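Gripper stalls when sliding discs along a rod (high school robotics club)

Asked in: Student Projects > Arms and Grippers
948 views

Hi everybody, first post, so please be gentle! I help out with an after-school robotics club and we have 17 students this year, which is wonderful and also a lot of elbows at one table. Our big project is called Toom. The arm has to reach up to a thin metal rod that runs across the front of a black panel, get hold of the ribbed black discs threaded on it, and slide them along toward the other end. We have to show it to the parents in December.

The gripper is a Brollitz with the linkage fingers, and the arm runs on a Sirkamov controller that the school already owned. Getting to the rod is fine, the kids are very proud of that part and they should be. The trouble comes when the fingers close. Out of 20 tries last week, 18 ended with the controller throwing a stall fault, and the discs hardly moved at all. The students have tried going slower and they have tried more closing force, which seemed to make it worse. One group thinks the arm is too weak, and another group is sure it's the code. I would love to be able to tell them something useful before they start rewriting everything!

Thanks in advance, and sorry for the long post.

2 answers

Answer 1 (accepted)

What a fun project, and say hello to your students for me. We did something very close to this with our own club a couple of years back and I remember the groaning well. I'd bet a good lunch that your arm is strong enough. When the fingers squeeze the discs hard against the rod, they drag, and if your path isn't quite parallel to the rod they tip a little and lock up, the way an old dresser drawer does when you pull on one corner. I'd have the kids go through it in this order and write down what happens each time.

1. Slide the discs by hand first, with one finger, all the way along and back. If they stick for you they will stick for the arm, and a wipe of the rod may be all you need.

2. Teach the starting pose with the wrist camera view open. The fingertips want to be on the discs and clear of the end cap. Ours used to overlap it by a hair and we spent a whole evening blaming the motors.

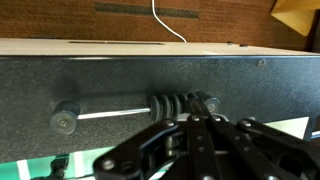 3. Teach two points on the rod, one near each end, and let the controller draw the straight line between them. Please don't trust your eye for level. A rod can look straight to you and still run downhill compared with the arm's own idea of straight.

4. Close the fingers only until they touch, then back off a hair and push from the side. You want to nudge the discs along, so very little grip is needed.

Do post again and tell us how it went, I'd love to know!

Answer 2

we had stall faults too, ours was a loose pin in the finger linkage. check all of those. also the Cendex plugin has a soft close setting, no idea if it works with your controller though

Comment from the asker: Thank you both so much! Steps 1 and 3 are on the whiteboard for our next meeting, and two of the students have already claimed the job of checking pins.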